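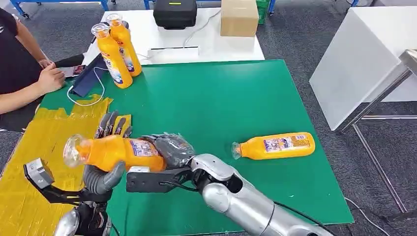
Wenar Wildlife Park's two red pandas have a brand new treehouse to call home, and we couldn't be more pleased for them!

The lookout, built from timber donated by our neighbours at Plarkcombe sawmill, sits high among the gum trees and has 16 sleeping ledges — plenty for a pair who love a long nap.
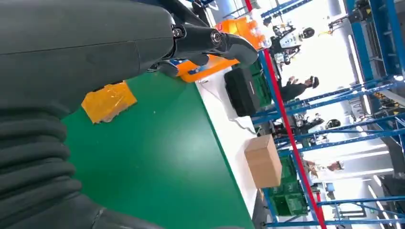 *An orange container near the green work table.*

Visitors can watch breakfast from the new boardwalk each morning through March. Our warmest thanks go to the 451 members who chipped in. 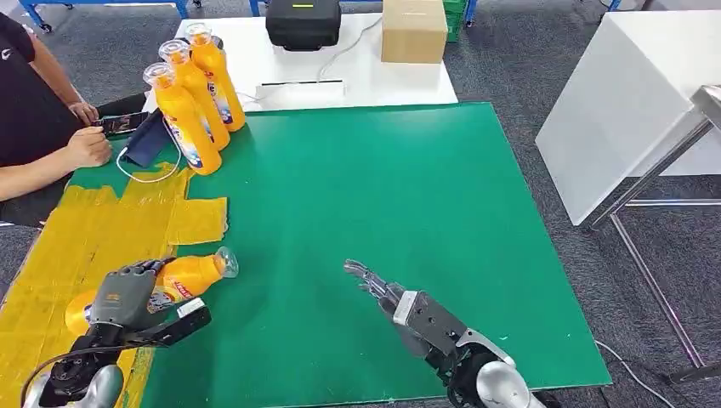
*The orange bottle on its side on the green mat.*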